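How to Give Feedback to Someone Who Didn't Ask for It

Most advice on feedback starts from the idea that people are hungry for it. I have my doubts. I've managed teams at Stalgate and later at Karpenko, and I can count the people who wanted to hear what I thought of their work without having braced for it first. The rest put up with it, and so do I when it's my turn.

What follows is the method I use now. I make no promises for it. It has gone badly for me 2 times out of the last 19 and I still can't explain one of those.

Step 1. Decide whether it's worth saying

Write the thing down in one sentence. "Your reports come in late and Oksana has to redo the schedule." If you can't get it into a sentence, you probably have a mood and should wait until it passes. If the sentence has the words "attitude" or "professional" in it, start over. Those words mean whatever the listener fears they mean.

Then ask what you want to be different a month from now. Sometimes the answer is nothing, you just wanted to say it. Go for a walk.

Step 2. Throw out the sandwich

You know the one: praise, complaint, praise. I was taught it in a workshop at Fekia, with a 1,328-word handout I kept for years. People have figured it out. They hear the first compliment and start waiting for the "but," and whatever real praise you had is now spent as packing material. Save the good stuff for another day, when it can stand by itself.

Step 3. Pick a dull moment

Mid-morning works. Ten minutes before a deadline does not, and neither does the end of the day, when they'll carry it home and argue with you in the car. Say up front what it's about. "Can we chat?" with no subject is a cruel thing to type to anybody.

Step 4. Say the sentence, then stop

Say what happened, say what it caused, and close your mouth. Most of the damage I've done came after the useful part was over, when I got nervous in the silence and added two more examples from last March.

Oksana Onyshchenko, my lead on the Ziludine project, was far better at this than I was. She once told me, "You interrupt the new people and they've stopped talking in the planning call." Then she drank her coffee. I had a whole defense ready and nothing to aim it at.
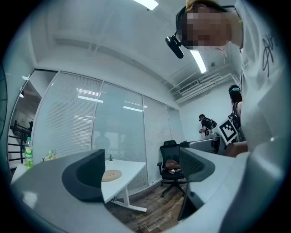

Step 5. Expect a bad first answer

The first thing out of someone's mouth is rarely what they'll think tomorrow. They may get quiet, or blame the software, or agree much too fast. I worry most about the fast agreement – it usually means they want you to leave. Don't chase it. Say you'll check back, and name when.

Step 6. Check back, briefly

Three weeks is my usual gap. If things changed, say so in plain terms. If they didn't, you need a different conversation, with consequences in it, and you should stop calling it feedback.

A note on "radical" anything

There are books that will tell you total honesty builds trust. Maybe, in offices where the boss goes first and takes the same treatment from below. Before you try it on someone who reports to you, ask when one of them last told you that you were wrong, and what you did about it that week.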